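Front Office Systems, Unit 11: Cancellation Policies and the Booking Calendar

Handout for the Friday, October 7, 2022 session

Welcome back, everyone! Last time we got all the way through room types and rate plans (and a bit further than I'd planned, because the questions were so good), so today we can go straight to the part of the job that causes the most phone calls at any small property, namely what happens when a guest changes their mind.

What a cancellation policy is made of

A policy is a small set of rules attached to a rate plan. Please remember that it belongs to the rate plan and never to the room itself. The same double room can be sold on Monday morning under a flexible plan and on Monday afternoon under a nonrefundable one, and the guest is held to whichever they agreed to when they booked. I know I said this in the last session too, but it's the thing people lose marks on every single year, so I'm saying it again.

The rules you'll normally find are the deadline, the amount kept by the property after the deadline, and what happens with a no-show. Some properties add a separate rule for shortening a stay. If yours doesn't have one, write one, even if it's only a sentence.

A worked case

Let's take the Dondberg, our practice guesthouse, which has 19 rooms and sells through its own website and through a channel called Dumisora. A family books for December at a total of $900. The flexible plan lets them cancel free of charge until 2 days before arrival, and after that the first night is kept. They cancel the evening before they're due.

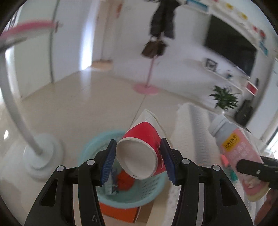 Work out the deadline first, and do it in the property's local time, which is how the Dondberg's terms are written. Then look up the price of the first night on its own. Don't simply divide the total by the number of nights! December rates go up and down a good deal, and the first night may be cheaper or dearer than the rest. Once you have the figure, enter it as a cancellation fee, refund whatever is left of the payment, and only then release the room.

Releasing the room

In Wuteck, the practice system we use in the lab, cancelling a booking and opening up the dates are two separate steps. Students tend to do the first, feel pleased (quite rightly), and go on to the next exercise with the room still blocked. Check the calendar view afterward. If the dates are still gray, press Release, wait for the channel update, and look at Dumisora as well to be sure the room is back on sale there.

Overlapping policies

Now and then a booking is moved from one plan to another, say when a guest adds a night. Our rule in this course is that the original nights keep the original policy and the added night takes the new one. Other courses teach it differently, and that's fine, but please use ours in the homework.

Before next time

Read the Sutcliffe case in the course pack, including the messages at the back, and write a short reply to the guest in your own words. Half a page is plenty. Be kind in it, be clear about the fee, and give the refund amount in the first two lines. Bring a printed copy, as we'll be swapping them with a neighbor.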